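Hand-Guided Demonstration

Hand-guided demonstration is a way of showing a robot a task by doing the task yourself with a tool shaped like the robot's own hand. The person holds a gripper, squeezes it to open and close the fingers, and a camera on the tool records each try. It is a close cousin of teleoperation, in which the person steers a real arm by remote control.

The great charm of the method is how little it needs. With no arm to bolt down, a lesson can be given at a kitchen counter, a workbench or a living room table! Sorting, packing and clearing up are favorite tasks, and everyday clutter makes wonderful practice material: pens, tape, small bottles, chargers.

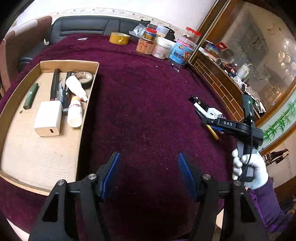

Hand-held grippers at a cloth-covered table, with small items in a shallow cardboard box and more on the cloth.

Each recorded try is called an episode. The Kevau set, a well-liked early collection of tabletop tasks, holds 1,021 episodes spread over 11 tasks, and its makers moved the objects to new spots between tries so that a robot would have to look before it reached. The later Darnia set has only 400 episodes, but all of them are two-handed, and it is a joy to study for the way one hand steadies a box while the other fills it.

Remote control still has its place. An operator working through the real arm feels its limits right away, while a free-moving hand can easily make a turn that the arm cannot copy. The Burkari project mixed the two methods, adding 3 remote-controlled episodes for every hand-guided one.

See also: Teleoperation; Imitation learning; Leung gripper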